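Hrubý Handgrip Dynamometer Set for Self-Control and Effort Research

Item no. HR-50, product of Gramska

The Hrubý set measures grip force over time in studies of effort, persistence and self-control. It replaces the spring handgrip and stopwatch still used in many psychology labs. The participant squeezes the handle to a target force and holds it for as long as possible before and after a demanding task. The set records the full force curve, so hold time can be scored after the session with any cutoff the protocol calls for.

Measurement

Force is sampled 50 times per second from a strain gauge in the fixed bar of the handle. The working range is 0 to 500 newtons. Grip span is adjustable in seven steps. The step number is engraved on the handle and should be entered in the session record, as readings taken at different spans are not comparable.

Target force can be set as an absolute value or as a percentage of the participant's maximum. The default is 50 percent. Lower targets give longer hold times and more spread between participants. Higher targets are limited mainly by muscle strength and are less suited to work on motivation.
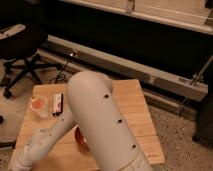 Gray arm over a wooden board on speckled beige carpet.

Software

Sessions are run from Irkov, the desktop program supplied with the set. Irkov shows the participant a plain bar and a target line, or nothing at all if feedback is turned off. Time on the clock is hidden by default – participants who can see elapsed time tend to hold to a round number.

The program exports one plain text file per trial and one summary file per session. Trial order can be fixed or randomized. Filler tasks included with the program are letter crossing, a color-word task and a neutral typing task of matched length. Labs running their own tasks can start and stop recording through the trigger input.

Study planning

Published findings on short-term depletion of self-control are mixed, and small samples have been part of the problem. The set is a measuring instrument and does not favor any account of the effect. For designs comparing two groups we suggest a practice trial, a rest of about 20 minutes after the maximum grip test, and a cutoff rule written down before data collection starts.

Supplied with the set

Handle with fixed cable
Interface box with trigger input
USB cable
Check weight and hanging strap
Irkov license for one lab
Printed manual

Options

Left-hand handle
Hundus forearm rest, clamps to table edge
Carrying case
Spare handle covers, pack of 20

Care and calibration

Wipe the handle covers between participants. Do not immerse the handle. Check the zero reading at the start of each day with the handle lying flat and untouched. Full calibration is done at our workshop once a year; sets received in November are usually returned later than at other times of year.

Not a medical device. Not for use in diagnosis or rehabilitation.

Page updated 2018-08-02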